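# Laser printer leaves a faint ghost of the page lower down 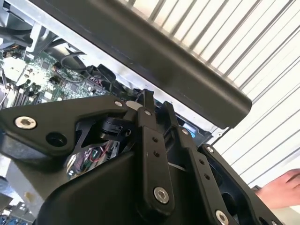

Drurkholm, 08/11/2024

**Bindu Thomas**
Hi all! My old Tenditz 1478 has started printing everything twice, sort of. The letterhead comes out fine, then there's a pale gray copy of it further down the same sheet. I've run the cleaning page 2 times and swapped the paper (it was some heavy card left over from April), no change. Is it the drum or the toner? I don't want to buy both if I can help it.

**raju_prints**
toner. always toner with those

**Isar**
I'd look at the drum before spending on toner. Take a ruler and measure from the real letterhead down to the ghost, then compare that with the repeat chart at the back of the manual. If it matches the drum, there's your answer. If it matches the fuser, check the paper setting first! Mine was stuck on "thin" and I'd been feeding it thick stuff for weeks (my own fault). Switch it to the right one, print 9 pages or so of plain text, and see if it fades. And keep the drum out of the light while you've got it in your hands, they really don't like it.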